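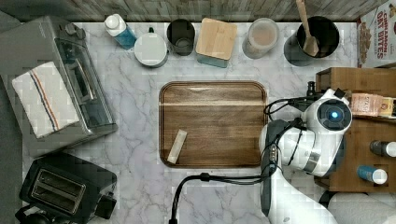

Encimera de mármol con los aparatos de uso diario y una bandeja de madera en el centro.

Revista > Casa > Reportajes

La cocina que cabe en un brazo

En Fadville, los pisos antiguos del barrio de Crenshaw tienen cocinas pensadas para una sola persona de pie. Se construyeron con un fregadero, dos fuegos y una repisa, y durante décadas bastó con eso. Hoy, en ese mismo espacio, las familias guardan la tostadora, el hornillo eléctrico, el hervidor y todo lo que ha ido llegando después. La superficie libre para cortar una cebolla es lo primero que se pierde.

Ingrid Tran reforma cocinas en el barrio desde hace 71 encargos, que lleva anotados en un cuaderno de tapas duras. Su primera visita nunca incluye un metro. Pide al cliente que prepare un desayuno normal y mira por dónde se mueve. «La gente me habla de armarios y casi siempre tiene un problema de encimera», explica. En su opinión, el error más frecuente es repartir los aparatos por todas las paredes para que parezca que hay orden. El resultado son trozos de encimera de un palmo, que no sirven para trabajar.

Su propuesta es agruparlos a un lado, junto al enchufe, y dejar seguido el tramo más cercano al fregadero. Los cables van por detrás, sujetos a la pared. Lo que se usa menos de una vez por semana sale de la cocina. Tran reconoce que esta última norma provoca discusiones, sobre todo con las heladeras y las máquinas de pan.

Soledad Blackwood vive en un segundo piso de la calle Finier y terminó su obra en mayo. El presupuesto le daba para cambiar los muebles o la encimera, y eligió la encimera. Conservó los armarios bajos, a los que puso guías nuevas. Pagó 1.912 euros con la mano de obra incluida. La instalación duró 3 días, en los que cocinó en casa de su hermana.

El material fue lo más difícil de decidir. El mármol le gustaba desde siempre, pero el marmolista le advirtió de que el limón y el vinagre lo marcan y de que hay que sellarlo cada cierto tiempo. Ella lo aceptó. «Tengo una mancha de vino de la primera semana. Ya no la miro», dice. A quien no quiera vivir con eso, Tran le recomienda el granito oscuro o un laminado decente, que ha mejorado mucho y se cambia sin romper la pared. 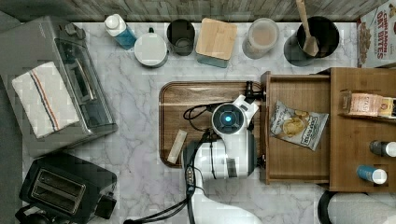

Queda la cuestión de las bandejas, que divide a los profesionales. Hazel Sorensen, que enseña cocina doméstica en la escuela Drandetti, las defiende sin reservas. Una bandeja grande reúne lo que va a la mesa y se retira de una vez cuando hace falta sitio. También recoge las migas. A sus alumnos les pide que trabajen una semana con ella y otra sin ella, y que decidan después. Tran es más escéptica: ha visto demasiadas bandejas convertidas en depósito de llaves y facturas.

En los cajones sí coinciden las dos. Un cajón profundo con guías de extracción total permite ver el fondo, cosa que un armario con puerta no consigue ni con linterna. Sorensen guarda los cuchillos en el primero, los paños en el segundo y las tapas de pie en el último. Los paños húmedos los cuelga aparte hasta que se secan.

Blackwood tiene pendiente la luz. El único punto está en el techo, a su espalda, y al cortar se hace sombra a sí misma. Quiere poner una regleta bajo los armarios altos antes del invierno.

Comentarios

Keisha Ostrowski
En mi casa el hervidor y la tostadora comparten enchufe y hay que elegir. ¿La reforma incluía la instalación eléctrica? Es lo que a mí me disparó el precio.

Verna Gallagher
Tuve mármol 2 años y lo quité. Muy bonito, pero en casa se cocina con mucho limón. Con el granito no he vuelto a tener problemas.

Marmolista jubilado
El sellador se da con la piedra bien seca. Si se da con prisas no agarra y luego la culpa es del mármol.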